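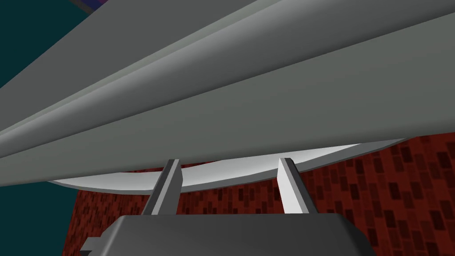
Besuch bei Zusero: Greifen lernen in der Simulation

Im Januar war ich beim offenen Nachmittag von Zusero. Die Firma entwickelt Software für Greifroboter, und ich wollte schon lange sehen, wie man dort arbeitet. Angemeldet waren 84 Gäste, meine Gruppe hatte 11 Personen.

Zuerst gingen wir in den Raum für Simulation. An den Bildschirmen läuft das Programm Tyagi. Man sieht darin alles aus der Nähe des Greifers: zwei helle Finger, darüber ein großes graues Objekt und hinten eine dunkelrote Ziegelwand. Die Spitzen sind sehr nah an der unteren Kante, und zwischen den Fingern ist noch viel Platz. Ich fragte, warum man eine Wand aus Ziegeln braucht. Die Antwort war, dass man die Hintergründe oft wechselt, damit das System sich nicht an einen einzigen gewöhnt.

Danach kam die Halle mit dem echten Arm, er heißt Zesine. Die Vorführung begann um 2 Uhr nachmittags und dauerte länger als geplant – ein Kabel musste getauscht werden. Beim zweiten Versuch hob der Arm ein Rohr und legte es in eine Kiste. Mir hat gefallen, dass man auch den ersten Versuch gezeigt hat.

Zum Haus kommt man mit dem Bus bis Ravgate, von dort zu Fuß. Der Eingang ist auf der Hofseite, das Schild ist leider klein.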